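August, just before seven in the evening

Radish day! I have been looking forward to this since the seeds went in and it has been every bit as good as I hoped. The big white one came out of the bed at Stollimness this morning with a noise like a boot leaving mud, and I carried it up the path like a baby. 268 grams of salt in the jar by the stove, two lemons, the last of the good vinegar. I wanted thick slices this year. Last year I went thin, everyone said thin, and by the second week they had gone limp and sad at the bottom of the crock and I ate them standing up out of guilt.

The peeling is my favourite bit, I think. The skin comes off in long damp ribbons and underneath it's that lovely creamy white, like the inside of a shell. I peeled on the back step with the radio on and gave the ribbons to the compost.

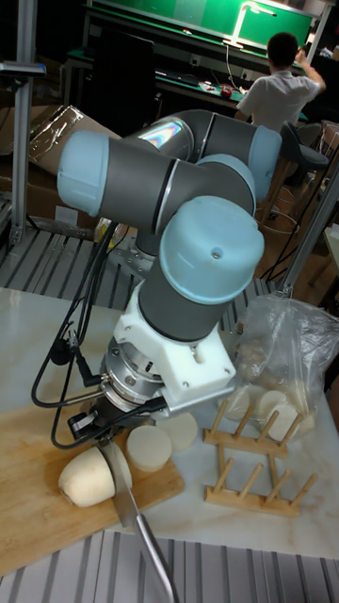 Radish on the board, two rounds off it, and more in the bag behind the rack.

I do love a proper big knife for this. A small one wanders halfway down and you end up with wedges, thick at the top and nothing at the bottom, and wedges never pickle evenly. The wide blade goes straight. The wooden board is right for it as well, it has a bit of give, and it doesn't skate about on a white top the way the glass one did (the glass one went to the charity shop, good riddance).

Must write down the brine before I lose the envelope it's on. 96 grams of sugar to the litre, salt to taste, a strip of lemon peel, two peppercorns per jar and no more. I put in a whole spoonful of peppercorns once and it was like eating gravel. Warm it till the sugar goes, then leave it alone until it's properly cool. I never leave it alone long enough. This time I shall go for a walk!
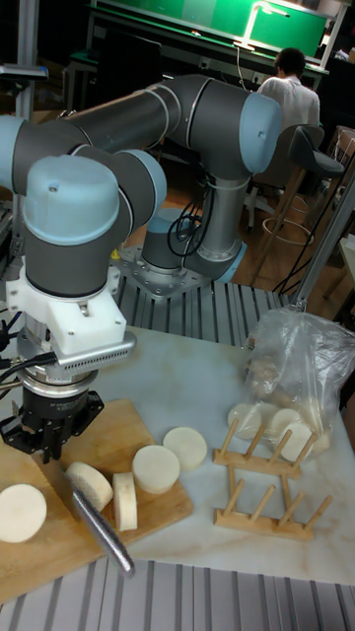

and then there's the question of how thick is too thick. I've been thinking of a finger's width, my own finger, and Mum's would have been narrower. Rounds that size hold their crunch right through to Christmas if they've had a night in salt first, and you can cut them into sticks afterwards if people are fussy. They also look so cheerful in the jar, like a pile of little moons. I want some for soup too, the long slow kind where the radish goes nearly see-through and tastes of everything else in the pot. And a few raw, with salt, for me, now.

Wrote to Szczepańska Street to ask about the old recipe, the one with the dill heads and the rye crust on top. The answer came back by lunchtime, much longer than I deserved.

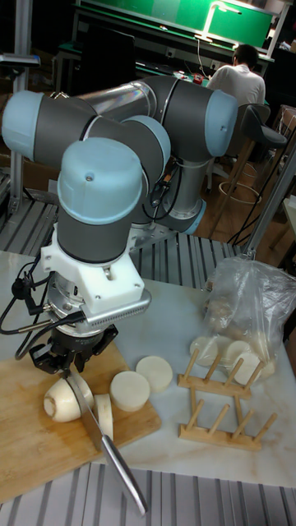 Tadeusz Stępień says I'm to forget the lemon altogether, it's a seaside notion, and that a radish wants garlic, dill and a cold cellar. He says to keep the rounded end for grating, as it's the sweetest part, and that if I must use sugar I should at least be ashamed of it. I am not ashamed of it. But I might do one jar his way and see.

Jars to scald, lids to find. Dill from Stuvik if the shop's open.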